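The Woman Who Won't Let You Throw It Out

Carol Dawber has owned the same toaster for 33 years and would like you to know that it has been broken for most of them.

"Not all at once," she says. "It takes turns. First the lever, then the cord, then the lever got jealous."

We are sitting in the back of her repair shop on the main street of Prindon, a town with three nail salons and one place to get a lamp fixed. The shop opens at 8 and closes when Dawber gets hungry. There is a bell on the counter, and a note taped beside it asking people not to ring it.

She started out fixing sewing machines for a chain called Lolinetti, which folded. The way she tells it, the company's trouble was that the machines kept working. "They'd sell you one and then not see you again until your daughter got married. You can't run a business on that. You can run a very nice funeral for a business on that."

These days people bring her whatever has quit. Fans, radios, mixers, computers old enough to vote. She charges a flat fee to look and another to fix, and if she can't fix it she gives the first fee back, a policy her accountant has described to her as a hobby.

What she dislikes is the word "obsolete."

"It means somebody in an office got bored," she says. "The thing on my bench isn't bored. The thing on my bench has a bad capacitor."

I ask if she ever tells a customer to give up and buy a new one. She looks at the toaster for a while.

"Printers," she says.
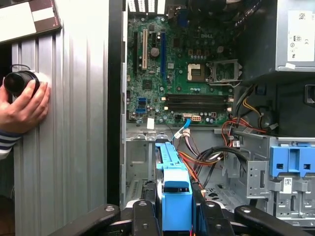

Ayanda Zwane thinks she gives up on printers too easily. He has worked the bench next to hers long enough to have opinions, and he offers this one without looking up, adding that in January he got one going with a rubber band and the spring out of a pen.

"It printed one page," Dawber says.

"It was a good page," says Zwane.

The two of them disagree about most things, including how to sort screws. Dawber keeps hers in baby food jars by size. Zwane keeps his by what they came out of, so that a jar marked "Tolon heater, angry" makes perfect sense to him and to no other living person. Both systems failed last winter when a shelf came down, and they now share a bucket.

Money is a sore subject. Rent on the shop is going up by $600 a month, and a new vacuum cleaner can be had for less than it costs to have an old one opened up. Dawber has done the math and doesn't care for it. She has thought about raising the look-at fee. She has also thought about selling coffee, until Zwane pointed out that they have had the coffee maker apart since the fall.

Still, there is a waiting list, up to 100 items long after the holidays, when people get presents and then take them personally. Some owners never come back. A shelf by the door holds the orphans, all in working order, and Dawber will sell you one if you can answer a few questions about where you plan to keep it.

I fail on a desk fan. Too close to a window, apparently.

Before I go I ask what she'd do if the shop closed. She says she'd take a week off and then start on her sister's house, where the dishwasher has been making a noise.

"What kind of noise?" Zwane asks, and puts down his screwdriver.

They are still discussing it when I let myself out. The door sticks. Dawber calls after me that you have to lift it a little.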